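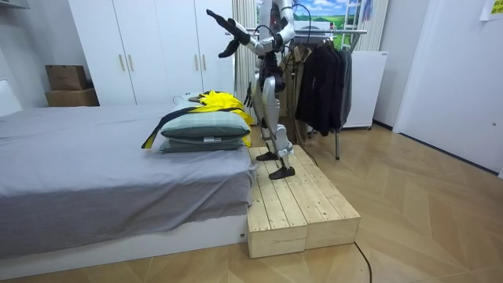
The Morning Voice of Pukach Is Turning In Her Badge

For 34 years, the host of the Pukach morning news hour has gotten out of bed at 2:45 to tell other people what happened while they slept. In April she will stop. She has asked us to leave her name out of it, on the grounds that anyone who cares knows it already and the rest "can keep calling me the radio lady."

She started on the night desk, reading hog prices and river levels to an audience she puts at "truckers and one bakery." The station had 14 people on staff then. It has 6 now, and one of those is mostly sales.

"We used to send somebody to sit through every county meeting," she says. "Now the county sends us a link. I'm supposed to be grateful for the link."

Her best-known broadcast was the Meker recount, when a school bond passed after three days of tallying and she stayed on the air for most of it. She remembers the sandwiches. "Egg salad. All three days. I have interviewed governors and what I remember is egg salad."

The bond drew 1,453 letters and calls to the station, more than half of them about her pronunciation of Bensaid Road. She still says it the same way, and she would like it known that the road department agrees with her.

Asked about the state of local news, she takes a long time with her coffee. "People say they want it. Then they want it free, and short, and they want it to say their brother-in-law was right about the landfill." She doesn't blame them — she has a brother-in-law too.

The station has not picked a replacement. For the summer, the hour will be shared with its sister station in Jolau, whose announcers, she notes, have never once gotten Bensaid right.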